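About Skorkgate

Skorkgate is an independent test bench for robot grippers, small arms, cameras and motion controllers. Companies that are about to buy one of these things, or that have bought one and are not happy with it, send us the hardware and a list of what they need it to do. We run it, write down what happened, and send back a report with the raw logs.

We do not sell hardware and we do not take a commission from anyone who does. Our income comes from test fees and from a small number of longer contracts.

How we started

Guilan Xiao and Carmela Bellini worked together at a packaging integrator called Trollura, where picking a gripper usually meant reading three data sheets and trusting the one with the best drawings. They began keeping their own records of which fingers held which products. Other departments asked for copies, then customers did. They left in October to do the same work full time, with one arm, a rented bench and a borrowed force gauge. There are 7 of us now.

What we test

Grippers are the largest part of the work: parallel jaw, suction, soft finger, and belt-driven types. A standard gripper comparison is 2,880 grasp attempts, split evenly between the units being compared, using the same objects and the same arm wherever the mounting pattern allows. If it doesn't allow it, we make an adapter plate and list its weight in the report.

Cameras are tested for how well they find the edges of an object under shop lighting, and for how long they hold calibration after being knocked. Fixed cameras and wrist cameras are reported separately.

Controllers are tested for timing, for recovery after a stop, and for how hard they are to set up. Hongjun Tang does the setup work from the supplied manual and keeps a log of every point where the manual was not enough. Suppliers have told us this log is the part they read first.

Small arms are tested for repeatability with a load and for reach into awkward places. Most arms do well over an open table. Shipping boxes, totes and bags are harder, and that is where many of our customers want to use them.

The bag test

Our reach-in test was written by Peiyu Dai after a grocery supplier asked why an arm that passed every tabletop trial kept failing on its line. The target is a kraft paper bag, opened wide, with the rim rolled down and the bag fixed with black tape. Mixed items go inside. The arm has to come in from above, take one item at a time and leave without pulling the bag along.

The test shows up things that a flat surface hides. Wide brackets meet the rim. Cables that hang in a neat loop at the home position can end up among the items once the arm is low. The paper also moves, so a path that was clear on the first pick may not be clear on the fourth. We score the grasp, the exit and the state of the cables separately, and an arm can do well on one and badly on the others.

In the most recent round, the Wokuvano and Nishad arms were run on this test with the same bag size and item set. Of the 1,013 picks in that round, 858 were clean, meaning the item came out and nothing else was moved out of the bag. The full breakdown by arm went to the customer who paid for it. With their permission, the test procedure is available to anyone who writes to us.

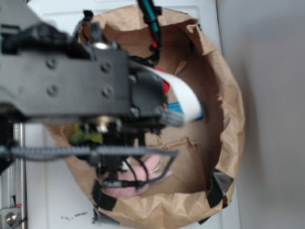
The bag test, with the arm over the open bag and its wiring down among the items.

Who we are

Guilan Xiao runs the test program and signs every report. Carmela Bellini handles customers, quotes and scheduling. Hongjun Tang looks after controllers and software. Peiyu Dai designs the test procedures and builds most of the fixtures. Chunhua Jiang is responsible for cameras, lighting and calibration. Two technicians run the benches and keep the object sets in order.

Working with us

Send us the make and model of what you want tested, the objects it has to handle, and the cycle time you are hoping for. If you can send the real objects, please do. We will reply with a test plan and a fixed price. Nothing is booked until you approve the plan.

Hardware is returned in the condition we finished with it, cleaned and with any replaced parts bagged and labeled. Reports belong to the customer. We don't publish results without written permission, and we don't change the wording of a result for a supplier.

Visits to the benches are by appointment, mornings only.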